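Gripper closes fine in sim but grasp check returns false — convex hull problem?
Sim & Planning board, page 1 of 1

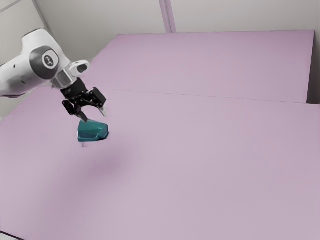
Priya Abernathy

Posted Thursday, November 17, 2022

ok so stuck on this for two days. Sim pick, parallel jaw, teal low-poly part on the pink table. Planner gets to pregrasp no problem, fingers come down either side, close command goes out, and then is_grasped comes back false. 66 out of 200 runs. Rest are fine. Same seed, same pose, differnt result.

Physics step is 294 Hz (don't ask, inherited). Running the Burside planner, stock config except I bumped the contact margin. Screenshot is from one of the bad runs.

Anyone seen this?

----

redulow_fan
Same seed different result = your control loop and physics aren't locked together. 294 doesn't divide into anything nice. What rate is the controller at?

----

Priya Abernathy
100

----

redulow_fan
Well there you go. Some control ticks get two physics steps and some get three. Set physics to 300 and rerun before touching anything else.

----

sterdale_mike
Disagree, that's a fixed pattern, it should repeat the same every run. Wouldn't give you random failures by itself. I'd look at the collision mesh. That part has a ridge on top and angled sides, and if the importer wrapped it in one convex hull the fingers are touching a shape you can't see. Turn on the collision overlay.

----

redulow_fan
only repeats if the controller is stepped by sim time. If it's on wall clock all bets are off

----

sterdale_mike
Fair. Still the mesh though.

----

Priya Abernathy
Overlay on. Yeah it's one hull, way fatter than the visual mesh on the left side. And controller is on wall clock, ugh. So you're both right?? Trying decomposition first, it's a one line change.

----

kettlecorn
What does is_grasped even check? If it's the Christodoulou wrapper it wants contact on BOTH fingers in the same step. On a sloped face you get chatter and it drops out for a step or two. I filter it — contact on each finger at any point in the last 10 steps, plus finger gap above min. Stopped getting false negatives.

----

sterdale_mike
That's hiding the bug imo. Filter like that and you'll call it grasped when the part is halfway out of the jaws.

----

kettlecorn
that's what the gap check is for. Real hardware doesn't give you clean contacts either so why train against them

----

Priya Abernathy
Decomposed mesh, physics at 300, controller on sim time. 200 runs, all of them repeat now. Still get a few false ones but the SAME few every time so I can at least step through them. All with the wrist yawed the same way, so probly the pose sampler. Will try the filter on a branch and post the config in December when I'm back on this.

----

redulow_fan
post the yaw values if you have them, sampler had a wraparound bug a while back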